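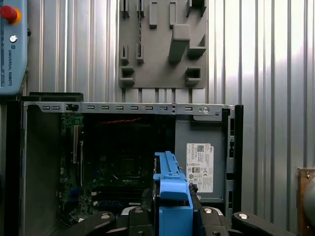
Nallunel

Nallunel is a geofence evaluator for servers. It reads a stream of position fixes, compares each fix with a set of fences, and writes an event when a device enters a fence, leaves it, or stays inside longer than a set time. It does no positioning of its own. Fixes may come from satellite receivers, Wi-Fi, cell towers or anything else that yields a latitude, a longitude and an error radius.

The repository holds the evaluator, the Kwak index library, the Ultell replay tool and the Sernier trace set used by the regression tests.

Status

The input and output formats are frozen. The index file format is not, and index files should be rebuilt after each upgrade. The last tagged release is dated 6 Oct 2018. The next one is planned for December and will drop the old polygon parser.

Input

One fix per line, tab separated, in this order:

device: opaque string, no tabs, case sensitive
time: milliseconds since the Unix epoch, UTC
lat, lon: decimal degrees, WGS 84
radius: error radius in meters
source: one of sat, wifi, cell, other

Lines must be in time order for each device. They do not have to be in time order across devices. A fix older than the last accepted fix for the same device is dropped and counted in the late counter. A fix without a radius is rejected. Earlier versions read a missing radius as zero, and this produced false exits near fence edges; see the change notes if you depend on the old behavior.

The altitude column written by some loggers is ignored if it comes last on the line and is an error anywhere else.

Fences

Fences are circles or simple polygons. A polygon may have up to 200 vertices. Holes are not supported. A polygon that crosses itself is rejected when it is loaded, and the message gives the index of the first bad edge. Polygons that cross the 180th meridian must be split by the caller.

Each fence has an identifier, a shape, and optional values for margin, dwell and sources. The sources value limits which fixes are allowed to change the state of the fence. Setting it to sat is common for small outdoor fences, where a cell fix has an error radius larger than the fence itself.

State rules

A device is in one of three states for each fence: unknown, inside or outside. All pairs start as unknown, and no event is written when a pair leaves that state for the first time.

Unknown or outside becomes inside when the whole error circle falls within the fence. Unknown or inside becomes outside when the whole error circle falls beyond the fence edge plus the margin. In every other case the state is kept. The default margin is 18 meters.

The dwell timer starts at the time of the entering fix, not at the time the line was read. It is checked only when a new fix arrives for that device. A device that stops reporting will therefore never produce a dwell event, however long it stays inside. Callers who need one can feed a repeat of the last fix with a new timestamp. Ilari Turunen has a patch for a wall clock timer, but it makes replay results depend on the speed of the host and has not been merged.

Output

One event per line: time, device, fence, kind. Kind is enter, exit or dwell. Events are flushed after every input line unless the batch option is set. With batch set, order is kept for each device only.

Building

A C compiler with C99 support and GNU make are required. There are no other dependencies.

make
make check
make install PREFIX=/opt/nallunel

The check target replays the whole Sernier set and takes around 21 minutes on one core. For a short run use make check-quick, which replays the walking traces only.

On big-endian hosts the index tests fail. The evaluator works there with the no-index option, at the cost of a linear scan over all fences for every fix.

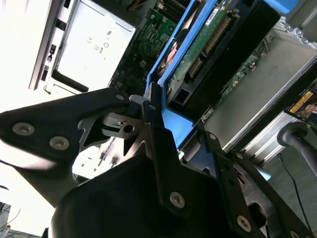
Index storage

Kwak splits the world into square cells and keeps, for each cell, the list of fences that touch it. The file is memory mapped and read at random, so it should be on a local disk. Network file systems work but stall on the first read of every page, and locking over them has not been tested. An index can be built on one host and carried to another of the same byte order. For large fence sets we move the disk itself between hosts, which is less work than copying. Run kwak-verify on the receiving host before the evaluator opens the file; it checks the header, the cell table and the block checksums, and exits with status two on any mismatch. The path is stored nowhere in the file, so the mount point may differ.

Cell size is fixed when the index is built. Small cells give short lists and a large file. The build tool prints the length of the longest list, and if this is more than a few dozen the cells are too large for the fence set. There is no automatic choice of cell size.

The index is read only while the evaluator runs. To change fences, build a new file beside the old one, rename it into place and send SIGHUP. State for fences whose identifier and shape are unchanged is carried over. State for all others goes back to unknown.

Replay with Ultell

Ultell feeds a recorded trace to the evaluator and compares the events with a reference file.

ultell --trace walk.tsv --expect walk.events --fences town.fences

It reports missing events, extra events, and events of the right kind at the wrong time. The time tolerance is zero by default. With the pace option Ultell waits between fixes as the original device did, which is useful for testing a consumer downstream and for nothing else.

The Sernier set

Sernier contains 290 traces, recorded on foot, by bicycle and by bus with ordinary phones. Fabrice Besnard planned the routes. Geum-ok Son and Eun-seong Na labeled the reference events by hand from the route notes, without looking at evaluator output.

Device strings were replaced with random ones. The first and last stretch of every trace was cut so that it does not begin or end at a home address. All traces were shifted in time by a constant that is not published, and intervals within a trace are intact.

Known faults in the set:

The bus traces contain long gaps in the tunnel section. The gaps are real and have been left in.
Wi-Fi fixes near the market hall are displaced to the north, probably by access points that had been moved since they were surveyed.
Two bicycle traces carry the source value other throughout. The logger did not record the true source.
There are no traces at night and none from a private car.

The set is meant for regression tests. It is too small and too local to support claims about accuracy in other towns, and the phones used are too few to compare models.

Reporting bugs

Include the shortest trace that shows the problem, the fence file, and the output of nallunel --version. Reports on the index go to Chang-ho Cheon, everything else to the tracker. Please strip real device strings before attaching a trace.

License

The code is under the two-clause BSD license. The Sernier traces may be copied and changed provided this file goes with them.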